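Edge-glued panel

An edge-glued panel is a flat board made by joining narrow strips of solid wood side by side with glue. It is used for tabletops, shelves and cutting boards. 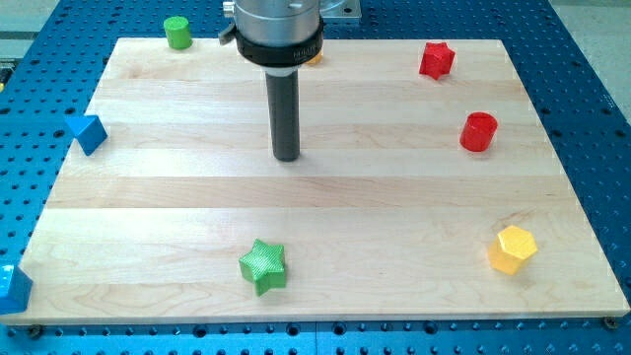
A light-colored wooden board made of parallel strips

Strips are planed square, coated with glue along their edges and held in clamps until the glue sets. The Urkcombe mill, opened by Imre Kozma, pressed 52 panels a day and employed 14 people.

See also: Butcher block; Wood glue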